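Section 4: Setting Up and Running the Weekly Draw

Jornstead Sports & Social Club — Members' Handbook
Revised 21 July 2025 by Inês Coelho, Draw Secretary

Read this section before your first week on the draw rota. Reading it during your first week on the draw rota is also common, but it leads to phone calls.

4.1 What you will need

The draw kit lives in the blue crate in the equipment room, on the shelf above the corner flags. It should hold the following.

The cash tin and its key (the key is on the string, the string is on the tin, please leave it that way)
The numbered balls, 1 to 45, in their drawstring bag
The draw drum
The results book and a pen that works
A pad of entry slips
Seller envelopes, one for each round
The laminated rules, for showing to people who are sure the rules are different

If the drum is missing, it is at the Keninar Arms. If the Keninar Arms says it is at the club, look behind the piano.

4.2 Before the week begins

1. Check the rota on the noticeboard. Sellers work in pairs and each pair has a round: Main Street and the Square, the Rodik estate, the Mill Road houses, or the pubs. The pubs round is not a perk. You are expected to come back from it with the money and the slips on the same evening you left.

2. Collect your envelope from the crate and sign for it in the front of the results book. Write your name so that another person could read it.

3. Count the slips in the envelope. The number should match the number written on the flap. If it doesn't, change the flap and initial it.

4. Check the current jackpot in the results book and learn it by heart. It is the first thing you will be asked on every doorstep. "It's gone up" is not an answer that sells tickets.

Note: If you can't do your week, swap with somebody and write the swap on the rota. A swap agreed in the car park and not written down does not exist.

4.3 Selling entries

1. An entry is 2 pounds. It has been 2 pounds for a good while and there is no deal for buying several, whatever the last seller may have done for your neighbour.

2. The player picks four different numbers between 1 and 45 and writes them on the slip. If they ask you to pick, pick. Do not pick your own numbers for them. If those numbers come up you will be sharing the jackpot with a stranger and explaining it to your family.

3. Make sure there is a name and a telephone number on every slip. "Big Tom" is not enough. We have had two of them in the draw at once, each certain he was the one meant.

4. Tear off the stub and give it to the player. Keep the slip. New sellers do sometimes get this the wrong way round, and nothing can be done about it after the draw.

5. Put the money in the envelope as you go and keep it apart from your own.

Caution: Under-18s may not buy entries. Nor may they buy them "for Nana" unless Nana is standing there with her purse out.

Players who would sooner not be called on each week can join the yearly list. They pay in January, give their numbers once, and are entered every week until the next January comes round. Yearly slips are kept in the green folder. Leave them in the green folder.

4.4 Handing in

1. Bring your envelope to the clubhouse by seven on the evening of the draw. The hatch shuts at seven. It has been known to shut at five past, but please don't plan your life on that.

2. Count the money with the person on the hatch. Both of you count it and both of you sign. If your totals differ, start again, and stop talking while you do it.

3. The slips go into the sealed box in number order. They should all face the same way. This matters more than you would think at half past nine, when somebody is looking for one slip among 466.

4. Unsold slips go back in the crate for the next pair.

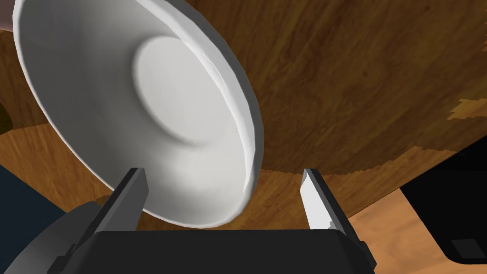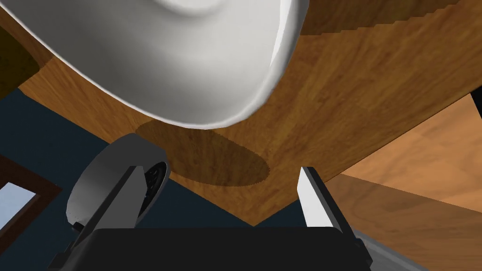
4.5 Setting up the drum

1. Put the drum on a level table. The small round tables in the lounge are not level and never have been. Use the long one by the window.

2. Open the hatch in the side of the drum and check that it is empty. Ball 17 spent a fortnight in there once, stuck to a toffee.

3. Lay the balls out in the numbered tray so that everyone in the room can see all 45 are present. Ask a member of the public to check. Choose somebody who hasn't bought an entry, if such a person can be found in the bar.

4. Tip the balls into the drum and close the hatch. Push the catch until it clicks. If it doesn't click, open it and try again. Do not hold it shut with your hand and hope.

5. Give the handle a slow trial turn. Listen for rattling, which is good, and grinding, which isn't.

Caution: Turn the handle clockwise only. Going the other way loosens the spindle, and the drum will then leave the stand with all the balls in it. The dent in the radiator cover is from the last time.

4.6 Making the draw

1. The draw starts at nine. Wait for the end of whatever is on the television, within reason.

2. Read out the jackpot, then the rule that four matching numbers in any order win it. Somebody will ask whether the order matters. Read the rule again.

3. Turn the drum ten full turns, stop it with the hatch at the top, and have your checker take out one ball without looking. Close the hatch and repeat until four balls are out.

4. Call each number as it comes, twice, and hold up the ball. Six and nine are underlined. Check which way up you are holding it before you upset anyone.

5. Write the four numbers in the results book straight away, in ink, and have the checker sign beside them. No balls go back in the bag until this is done.

6. Go through the slips. Two people check, one reading and one looking. Yearly slips count too, so fetch the green folder before you announce anything. A seller who once declared no winner and then found the folder is still a member, but sits near the door.

4.7 If there is a winner

1. Don't shout the name across the room. Check the slip against the results book, then check it again with the hatch person.

2. Ring the number on the slip. If there is no reply, try again the next day at a civil hour. Winners rung after eleven at night do not believe you and can be rude.

3. The prize is paid by cheque at the clubhouse, on production of the stub. Where there is more than one winning slip, the jackpot is divided equally between the slips.

4. The jackpot then goes back to its starting figure. Change the number on the board outside the same night, or you will have a week of people asking why it hasn't been changed.

4.8 If there isn't

1. Say so plainly and thank everyone for playing.

2. Pull the lucky dip from the week's slips. There are 2 lucky dip prizes: the meat voucher from Vishwakarma Stores and a free entry for the following week. The first slip out gets the voucher. Vegetarians may ask for the same value in groceries, and the shop has been very decent about it.

3. Add the week's increase to the jackpot in the results book and on the board.

4.9 Closing up

1. Lay the balls out in the tray again and make sure all 45 are there before they go into the bag. If one is missing, look under the long table, then under the people sitting at it.

2. Lock the tin and give it to the hatch person, who signs for it. The tin does not go home with you, even if you live next door.

3. Phone or text the result to Inês before ten. It goes in the notes for the local paper, which has its own deadline and no interest in ours.

4. Put the crate back on its shelf — the whole crate, with the drum in it.

4.10 Common problems

The drum won't turn. The handle has been pushed in too far. Draw it out by a thumb's width and try again.

A slip has five numbers on it. The first four count, reading left to right. This is printed on the slip and will come as news to the player.

A slip has three numbers on it. It goes into the lucky dip but can't win the jackpot. Sellers should have noticed at the door.

The same slip appears twice. Check the stubs. Usually somebody has two entries with the same numbers, as is their right, and it has cost them twice as much to be just as likely to be annoyed.

A player says they handed in their numbers but there is no slip. No slip, no entry. Be kind about it, write down their name, and pass it to the Draw Secretary, who will be kind about it as well and say the same thing.

For the Christmas draw, which has its own tickets and its own arguments, see Section 5.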